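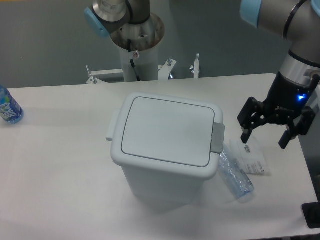

Sorting at the Desk: Contamination in Office Recycling
Speaker notes, Fri 2 April
Urmila Tomar

Print this page | E-mail this page

Slide 1. Title. Introduce self, then Tibor Boros, who ran the weighing. Questions at the end, except on definitions.

Slide 2. Terms. Contamination rate = mass of non-target material divided by total mass in the recycling stream. Liquid counts as non-target. Say this twice. The Druleck site logged liquid separately until February and its earlier figures are not comparable.

Slide 3. Sites. Kemcombe (two floors, open plan), Druleck (one floor, mostly closed offices). Same hauler, same accepted list: PET, HDPE, cans, mixed paper. No film, no foam, no cups.

Slide 4. Method. Bags pulled at end of shift, tagged by floor, weighed, opened, sorted by hand, weighed again by fraction. Scale checked each morning against a reference mass. 11 collection days per site. One Druleck day dropped from the paper fraction only, tag missing.

Slide 5. Baseline. Kemcombe 32 percent by mass. Pause here. Most of the room will expect plastic film to lead. The largest fraction was residual liquid, then food-soiled paper. Film is light and scores low by mass even where it fills the bag.

Slide 6. Change made. Desk-side bins removed at Kemcombe, paired stations put in at the kitchen and by the copiers. Liquid drain at the kitchen station only. Labels by Tímea Nyitrai, text above the opening, no icons on the first version.

Slide 7. Result. Kemcombe down to 14 percent. Total recycling mass also fell. Do not skip this. Part of the drop is liquid no longer being counted as recycling; part may be material moving to the trash stream, which we did not sort.

Slide 8. Crushed or uncrushed bottles. Comes up every time. Ask the hauler. Optical sorters handle flattened bottles differently depending on the line; caps on is now the usual instruction for PET. Our hauler accepts both.

Slide 9. Limits. No control floor. Holiday week falls inside the baseline. Brendan Phelan's comment on the draft about seasonal drinks volume stands and is in the handout.

Slide 10. Next. Sort the trash stream. Second drain at Kemcombe, copier side. Repeat at Druleck with the same tags.

If short of time, cut 8.

Last updated: after rehearsal, slide 7 wording changed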